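Visit Report: Pravness Surface Works, Open Day

Members of the Brekke Interiors Association visited the Pravness works on a Thursday in May. The group was received at 9:30 a.m. by Liên Tăng, head of production, who gave a short account of the company and its move from solid stone to printed decorative surfaces.

Pravness employs 74 people and keeps 2,064 patterns in its archive. Marble designs account for the largest share of orders, with pale creams and beiges requested most often by hotels and rental housing.
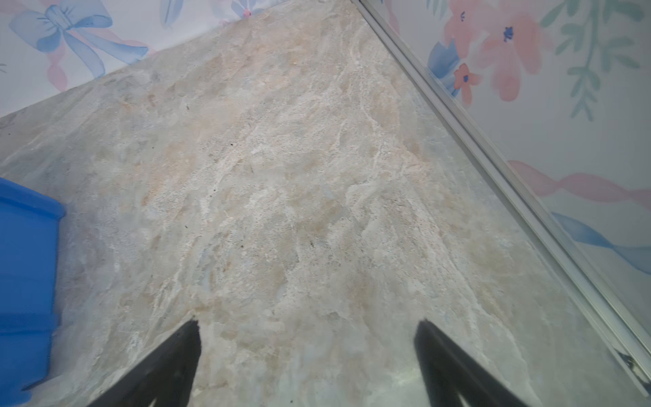
The tour began in the design office, where original stone slabs are scanned and the colors corrected by hand. Ms. Tăng explained that a repeat must be long enough to escape notice across a full room. Visitors then moved to the print hall. The main line, known on site as Prukon, was running a short order of 200 sheets for a regional customer.

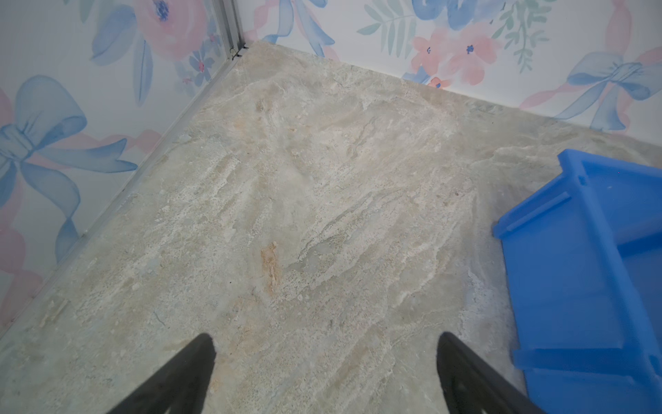
Discussion over lunch turned to color matching between batches. Several members reported difficulty in obtaining replacement panels for older projects. The company now keeps a reference sheet from every run and can supply matching material for up to 2,000 orders a year. Requests should quote the original batch number.

The afternoon session covered the pairing of stone patterns with wallpaper, a subject raised by the Fuker design studio at the previous meeting.
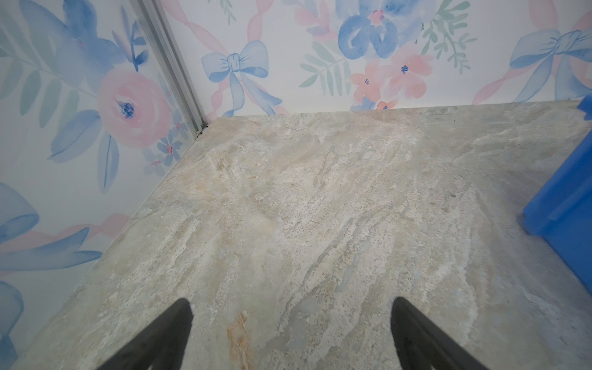
Marble pattern with a rust-orange streak, set against wallpapered walls.

The visit closed at 3:45 p.m. Members who wish to receive the pattern list may apply to the Association office in writing.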